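The Plollumley clothes swap is back in July, from ten in the morning until the biscuits run out. Last year we took in 700 items and found new homes for most of them. The rest spent the winter in my hallway, where I came to know them well.

The rules have changed a little. You may bring up to 19 things, clean, with the pockets emptied. T-shirts from fun runs are still allowed, though the supply has long since passed the demand.
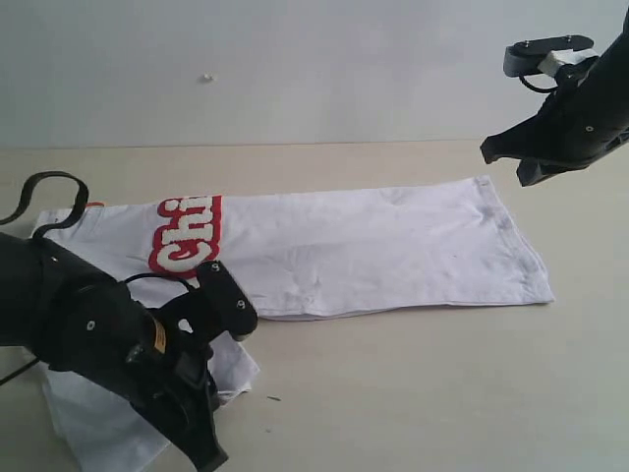

Niall Cairns wrote in to ask whether we could please bring back the token system, as he gave away a decent winter coat last time and went home with a scarf. Ute Hamann would scrap tokens for good and let people take what they like.

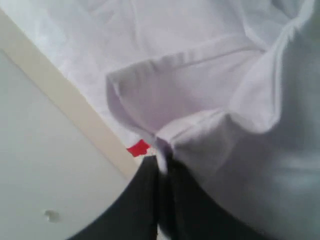
We are trying tokens until noon and a free-for-all afterwards, which should annoy both camps equally. Anything left at closing time goes to Sostier for rags. Mending is with Corina Preda by the back door, and she would like it known that she does not do zips. Entry is free, but a pound towards the hall would be welcome, and so would carrier bags.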